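In Defense of the Small Basket

April 3, 2023

I have opinions about laundry baskets, and more of them than a person should. The main one is that most of us own a basket that's far too big, and that it is quietly wrecking our Sunday nights. I said this on the Gomthorpe neighborhood board back in January and got 55 replies, most of them annoyed, so I figured I'd lay the whole argument out properly.

What I'm arguing for is a light plastic basket with holes in the sides and a handle at each end, small enough to share a table with whatever you're sorting.

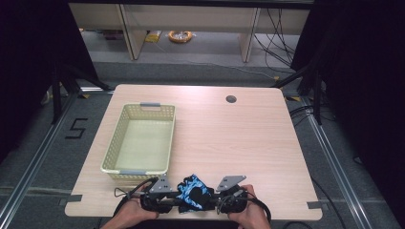
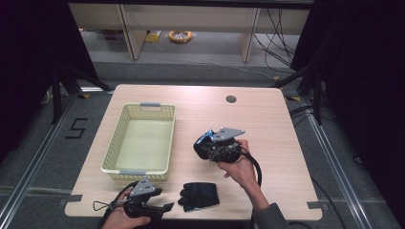 How big should a sorting basket be?

Small enough that you can fill it, carry it and empty it in one go without sitting down. For most households that means it takes up less than half the table you fold on, so there's still room for your elbows and a pile or two.

Now, the big basket people. I used to be one! I had a giant hamper from the Rorkon outlet, a tall thing on wheels, and I loved it for maybe a month. The trouble with a giant hamper is that it never tells you to stop. You toss in a sweater, a towel, one glove, somebody's bandana, and there's always space for more. By the time I dealt with it I had what felt like 192 pounds of cloth and no memory of what was at the bottom. (What was at the bottom was a swimsuit. It was winter.)

A small basket fills up fast and then it's annoying, and the annoyance is the whole point. You look at it, you sigh, you do the ten minutes of folding, and it's empty again. I've been living this way for over a year and I haven't had a laundry mountain since, unless you count the week we all had the flu, which I don't.

Second opinion: holes. Get the kind with holes. I know the solid tubs look neater on a shelf, and I know the woven ones look nicer in a catalog, but a solid tub keeps everything damp and a woven one snags your knits. My sister-in-law swears by canvas. Her canvas one smells like a gym bag and I've told her so. Perforated plastic you can hose off in the yard, and you can see from across the room whether there's still a sock hiding in there.

Third: do it on a table. Please stop sorting on the bed. I did it on the bed for 15 years, and every single time it ended with me moving the whole heap to a chair at eleven at night because I wanted to sleep. A table has edges. A table is the right height for your back. And you can't lie down on it, or at least I've never been tempted. Mine is a Laitinen I bought secondhand in Weltidthorpe for 72 dollars, with a wobble I keep meaning to fix, and it has done more for my housekeeping than any system I ever read about.

The part I get the most pushback on is the little stuff. Gloves, scarves, hats, cleaning cloths. People tell me it isn't worth sorting small things and you should just dump them all in one drawer. I couldn't disagree more! The small things are the ones you go looking for when you're late. You can always find a coat. It's the second glove that has you tearing through the closet with your keys in your teeth. So I do the small things first, before shirts, before towels, while I still have some patience left. Flat ones down on the table, crumpled ones shaken out, pairs together, and then into the basket and straight to the hall.

Some folks on the board said this is all fine if you live alone and hopeless if you have kids. There are four of us here, and what we ended up doing is two small baskets instead of one large one. When both are full, whoever is complaining loudest folds. It isn't fair and I wouldn't call it a system, but the floor is clear and I can usually find both my gloves.

I still have the Rorkon hamper, by the way. It's in the garage holding soccer balls, and it's very good at that.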